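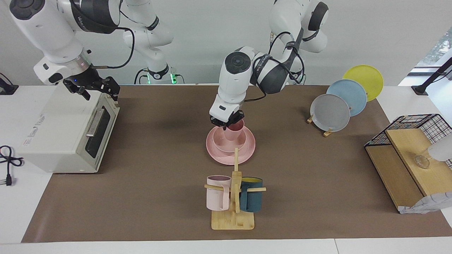 Wendoten Press to Publish Genowefa Ostrowski's New Romance "The Ferry at Grerkthorpe"

Second-chance love story opens a four-book series set in a small harbor town

TREKAU, 1 Dec 2021 -- Wendoten Press announced today that it has acquired world English rights to "The Ferry at Grerkthorpe," a contemporary romance by Genowefa Ostrowski. The novel will be released in paperback and e-book and is the first of 4 planned titles in the Orellana Sisters series.

The book follows Marisol Orellana, the eldest of four sisters, who left Grerkthorpe at nineteen and married a man her family had never met. Twelve years later the marriage is over, her father's boatyard is in debt, and the only person willing to hire her is Daniel Reyes, the ferry captain she once promised to wait for. Daniel has a daughter, a failing engine and no wish to discuss the past. Over one winter season the two must keep the island route running or see it sold to a mainland operator.

"I wanted to write about people who have already made their large mistakes," said Ms. Ostrowski. "Marisol is not looking for anyone when she comes home. She is looking for a paycheck and a room with a lock on the door. The rest of the book grew out of that."

Ms. Ostrowski is the author of two earlier novels, "Salt on the Stairs" and "A House for Winter," both published by Wendoten Press. "A House for Winter" was chosen by the Trekau Readers' Circle as its October selection and has been reprinted twice. Before turning to fiction she worked for many years as a court clerk, and she has drawn on that experience for the custody hearing in the new book's second half.

Urszula Wysocka, senior editor at Wendoten Press, acquired the series and will edit all of the titles. "Readers have written to us asking for a longer story from this author, and the Orellana family gives her the space for it," said Ms. Wysocka. "The first book stands alone. It has a complete ending, and those who prefer not to wait for a series may read it with confidence."

The second title, which follows the youngest sister, Pilar, is complete in draft. Publication dates for the later books will be announced separately.

"The Ferry at Grerkthorpe" runs to 441 pages and includes a reading group guide. The first printing will be accompanied by a signed, numbered edition of 200 copies -- available only by direct order from the publisher -- with a map of the harbor on the endpapers. Wendoten Press will also provide 2,000 sampler booklets containing the opening chapters to independent bookstores and public libraries. Stores wishing to receive samplers should write to the sales office on letterhead.

Content note: the novel contains references to emotional abuse within a marriage and one scene of domestic violence. It is intended for adult readers.

About Wendoten Press

Wendoten Press is an independent publisher of romance, family sagas and women's fiction, based in Trekau. Its list is distributed to bookstores and libraries in print and electronic formats.

Review copies and interviews

Advance copies are available to reviewers, bloggers and librarians in print or electronic form. Requests for interviews with Ms. Ostrowski should be addressed to the publicity office, Wendoten Press, Trekau.

###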